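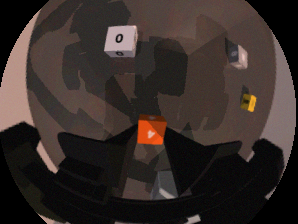

Ineke Postma

Toy blocks are among the oldest and simplest playthings, and most of us can still remember the happy clatter of a tower coming down. They are usually cubes, though many sets add arches, columns and wedges, and some carry letters or numbers on their sides. A typical nursery set has 40 or 50 pieces - plenty for a small castle, and a bit more than most parents care to pick up off the rug before supper.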